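Home internet drops every evening since line work in Ulton - what should I ask the provider for?

Posted in Home Internet and Phone, Jun 14, 2018
2,068 views

ultonridge

We live on the north side of Ulton and have had the Anddale fixed line package for a little over three years. No trouble until the crews came through to replace the cabinet at the end of our road. Now the connection drops most evenings between dinner and bedtime. Sometimes it comes back in a minute or two, sometimes I have to unplug the modem and wait.

What I have done so far:

Swapped the cable between the wall and the modem.
Reset the modem to factory settings.
Moved it off the shelf behind the TV.
Called support twice. The first person said there was no outage in my area. The second person ran a line test while I was on the phone and said it passed.

The plan is sold as 30 down. In the morning I get 27, which is fine with me. In the evening, when it works at all, it is 22 or lower. I can live with the slower speed. The drops are the problem, because my work calls go over the same line and I have been cut off in the middle of several.

Is this something in my house or something on their side? And is there any point asking for a credit when they say the line tests fine? I am on a contract until October and would like to know if I can get out early if they don't fix it.

plainoldcopper

I did line repair for a regional company for a long time, not Anddale, but the equipment is much the same.

A line test in the middle of the day tells you very little about a fault that shows up at night. The test measures the line for a few seconds. If there is a bad joint in the new cabinet, it can look fine when it is warm and dry and go bad when the temperature falls. Evening is also when all your neighbors are online, so you get more noise from the other pairs in the bundle. Either one would fit what you describe.

Before they send anyone, rule out your own wiring. Most houses have a test socket behind the front plate of the main jack, or a gray box on the outside wall with a customer side you can open. Plug the modem in there with a short cable and leave it for two evenings. If it still drops, the fault is very likely not in your house, and you can tell them so.

Then look at the modem's own status page. You want the log, and you want the noise margin figure, once in the morning and once in the evening. Write both down. If the margin falls a lot at night and the log shows the modem losing sync, read those lines to support word for word. "Loss of sync" gets you to a different desk than "my internet is slow."

Ask for a technician visit in the late afternoon or later. Ask them to check the pair in the cabinet and not only at the house. Also ask about the charge before you agree. Many companies bill for the visit if the fault is found on your side, which is another good reason to do the test socket first.

One more thing - if the log shows the modem rebooting and not losing sync, try a different power supply. A tired one will do this.

plumness_dan

same thing here with Guthrie, got a new modem and it was fine. they are all useless. just switch

backporch22

A new modem may help, but I wouldn't switch until you know where the fault is. If the other company rents the same line from the same cabinet, you will have the same drops and a new contract.

On the credit, keep a list of every drop with the start time and how long it lasted. I used a sheet of paper next to the modem. Send it in writing, by email or through the account page, so there is a record. Phone calls alone did me no good when I had a similar problem in Plumness. Once I had a case number and a written list, I got one month taken off the bill.
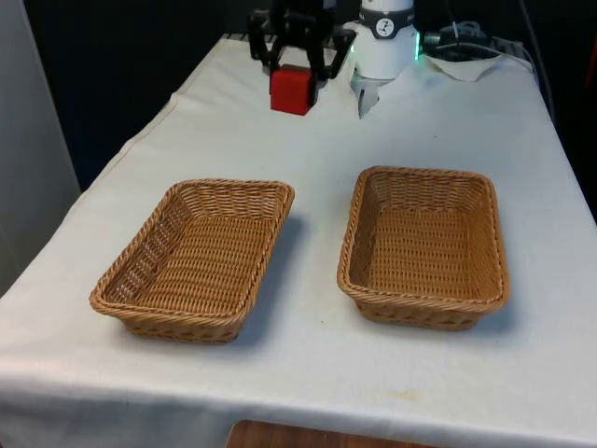 Can you leave the contract early if the drops go on?

It depends on the terms you signed, so look for the section on service faults or early termination. Many contracts give the company a set period to repair a fault after you report it in writing. If that period runs out and the line still drops, ask them in the same email thread to release you without the fee. Keep paying the bill while it is being argued over. If they refuse, ask for their complaints address and find out which office handles phone and internet complaints where you live.

Also, for the work calls, see if your cell phone can share its connection. It uses up data quickly on video, but voice only is not bad, and it will get you through until somebody opens that cabinet.

Contact us | Terms of use | Privacy | Copyright 2018 | Back to top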